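Clearing a table after a late breakfast goes so much easier if you start with the plates and leave the pitcher for last — my neighbor Nanna Toft taught me that years ago, and I still do it her way!

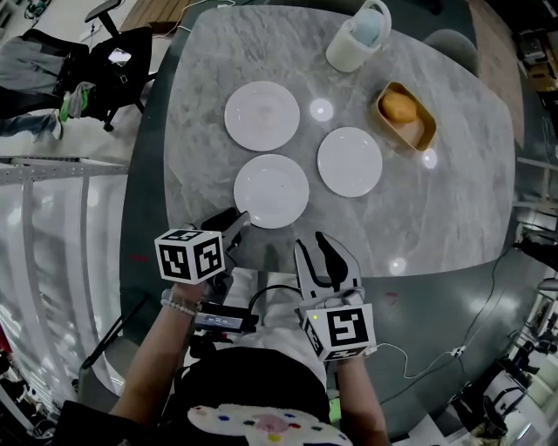 Stack the plain plates by size, carry them off in one go, and then wipe a glossy top with a barely damp cloth (a soapy one leaves streaks, and you'll be chasing them until lunch). Leftover buns go under a clean towel.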